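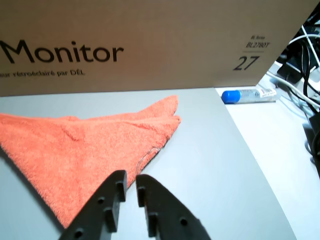 Ludell 2 – bikepacking tent, two person

Back in stock January. Green or sand. Sand sells out first so don't muck about.

Two-person, two-door, freestanding-ish (you still want to peg the ends, see below). Made for people riding or walking between camps who want to be up and dry before the tea's gone cold. We've sold this shape for a while now and this is the second version. Same floor, new poles, better zips.

What's changed from the old Ludell

Poles are shorter when folded. Old ones stuck out past drop bars and caught your knees on the climbs. These sit between the hoods with room for your hands. If you run very narrow bars measure first, please, we get a few returned every summer for this.

Zips are one size up. The old ones were light but hated sand.

Inner pockets moved from the foot to the head end. Should have been there to start with. Corey Wihongi complained about it every trip until we gave in.

Fly has a bit more cut at the foot end so a long sleeper isn't pushing a wet bag against the wall all night.

Pitching

Inner first or all together, your choice. Leave the fly clipped on and it goes up in one, which is what you want when it's bucketing down. First time, do it in the backyard. Colour tabs on the corners match the pole tips – grey to grey, orange to orange. Get that wrong and the door ends up facing the hedge.

Peg the two ends before you tension the sides. Guylines are tied on already, reflective, with little sliders. There are 2 spare pegs in the bag. Bend them back if they bend, they're soft, they don't mind.

On hard ground use rocks through the loops. On beach sand, bury a stuff sack full of sand at each end. Works better then any sand peg we've tried.

Condensation

Every tent gets it. Open the top vent, leave one door cracked an inch or two, camp up off the river flat if you can. A long grass meadow is lovely to lie on but you'll wake up to a soaked fly. Give it a shake, pack the fly separate from the inner, dry it out at lunch over a fence.

Packing it on a bike

Poles along the bars, inner and fly in the stuff sack on top or split into fork bags. The sack is oversized on purpose so you can jam it shut with cold hands. Don't roll it too neat, stuffing is better for the coating anyway.

Fits most bar harnesses. Straps not included, the Pondon strap pair is the one we'd get. Rubbery, grippy, doesn't slip on gravel.

Walkers – it goes down the side of a 60 litre pack or flat in the bottom. Split it with your mate. Whoever carries the poles gets first pick of door.

From people who've used it

"Took it the length of the McKinnon track and back with a head cold and a broken gear cable. Tent was the only thing that behaved. Up before dark every night, even the night we rolled in at 9.30. Bit snug for two big blokes with panniers inside, leave them in the porch." – Prasert Nilsuwan

"Door zip still good after a whole summer at the beach. Would like a bigger porch." – Corey Wihongi (works here, so weigh that up how you like)

Groundsheet

Optional. The Prinda footprint clips to the same corners and saves your floor on gravel or stubble. You don't need it on grass. Fold it smaller than the tent floor or it'll catch the rain and run it straight under you. Ask us how we know.

Care

Never put it away wet for more than a night. Hang it in the garage, over the line, on the banisters, whatever you've got. Hand wash in cool water with a tent wash. No washing machine, no dryer, no laundry soap. Pole bungee goes slack after a few years, we sell it by the metre and it's a ten minute job.

Small holes: clean, dry, patch both sides. Patch kit is in the peg bag, in the little pocket. People throw it out thinking its packaging. Don't.

Price and delivery

$900 with pegs, guylines, patch kit and stuff sack. Footprint and straps extra, add them at the checkout.

Order before noon and it leaves the shop that afternoon. Rural takes longer. If you're on the road we can send to a post office or a campground that's happy to hold it – put your name AND your arrival date in the delivery notes, or it'll sit on a shelf with no one knowing whose it is.

Returns fine if it's unused and clean. Pitched once on a dry lawn is OK. Pitched once in cow country is not.

Pick up

Round the back, ring the bell. Best before 4 pm. There's one set up on the grass most days if it's not blowing, so take your boots off and have a lie down in it.

Green – in stock
Sand – low
Spare pole set – due in, email us to be put on the list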